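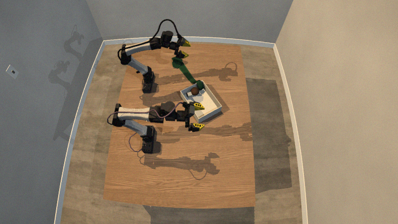 Two-arm bench in simulation, with a box-filling task set out.

About Tosteo

Tosteo records people doing tabletop work through robot arms, and turns those recordings into material a robot can be trained on. Our customers build control software. They send us a task, and we send back demonstrations of it, performed by trained operators and checked one at a time.

The company was started by Conceição Guerreiro, who had spent several years programming packing cells point by point. She still reviews the first batch of every new task.

How we work

Most of our demonstrations are given by remote control. The operator sits at a pair of small leader arms and moves them by hand, and the arms on the bench follow joint for joint. For slower tasks we also use hand guiding, where the operator holds the arm itself and leads it through the motion with the motors relaxed.

Every task is built in simulation before we commit bench time to it. Operators drive the simulated arms from the same leader station, so reach problems and awkward grasps show up early. A typical starter task is putting small objects into an open box. Long objects take the most practice, as one end can rest over the wall of the box while the other is still outside. We record the joint positions, the gripper opening and the camera views on one clock.

A standard order is 200 accepted demonstrations per task. An operator records no more than 80 in a shift. Attempts that contain a drop followed by a clean recovery are kept and labeled separately — several customers ask for them. Attempts with a collision between the arms are removed.

What we have built

Vurkum is our recording software. It handles the link between leader and follower arms, stores each attempt, and replays it at any speed for review.

Filletden is our library of ready-made tasks. It currently holds 1731 reviewed demonstrations covering sorting, boxing, stacking and handing an object from one arm to the other. Customers may license single tasks or the whole set.

Where we are

Our office and benches are in Arruda. We run 3 two-arm benches and a separate room for simulation work. Visits are on Thursday afternoons by arrangement, and visitors are welcome to try the leader arms. Allow an hour — the first few grasps are slow for everyone.

New operators are taken on each May. No robotics background is required. Training is paid and begins in simulation.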